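Khaemba Hostel Stay Pass
By Kheri Mrema, Accommodation Desk
Updated April

The Khaemba Stay Pass is a prepaid accommodation product for independent travelers who expect to spend several nights in hostels and small guesthouses during a single trip. It is issued by Grarport and accepted at all participating properties in the Callholm and Wikano districts.

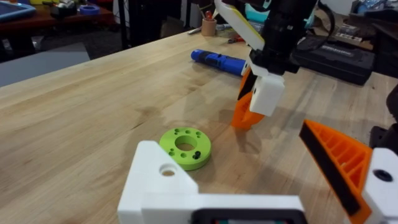
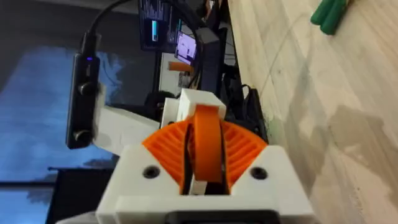

Lime-green ring on a wood tabletop (first photo); orange and white gripper, close up (second photo).

What the pass covers

Each pass holds 12 nights. A night may be used for one bed in a shared dormitory, with bed linen and locker included. Two nights may be exchanged for one night in a private room, where the property has one free. Breakfast is included at properties marked with a cup symbol in the printed directory and is otherwise charged at the house rate.

Nights do not need to be used in a row. Pass holders may stay at one property for the full term or move between properties as their route requires. The directory lists 40 hostels, several of them in converted buildings: a former customs house on the Callholm waterfront, two schools, and a grain store in Wikano that kept its original loading doors. A short history of each building is given beside its entry.

Booking a bed

Reservations are made directly with the property by telephone or at the front desk. The pass number must be given at the time of booking. Most desks are open until 10 p.m. Guests who expect to arrive later should let the property know by mid-afternoon, as beds that have not been confirmed may be released to other travelers.

A reservation may be moved once without charge. If a guest does not arrive, one night is deducted from the pass.

Price and terms

The standard pass is $400. A reduced pass with the same number of nights is available for $200 to full-time students and to travelers under the age of 26. Proof of age or enrollment is required at purchase and may be requested again at check-in.

Passes are valid for one year from the first night used. They are issued in one name and may not be transferred. Unused passes may be returned for a full refund. Once a night has been taken, no refund can be given - the remaining nights stay valid until the pass expires.

Local lodging tax is not included and is payable to the property on arrival.

Related items
Callholm Harbor Walking Map
Wikano Night Train Reservation
Day Locker Card
Hostel Directory, Pocket Edition

© Grarport. All rights reserved. | Contact the Accommodation Desk | Back to top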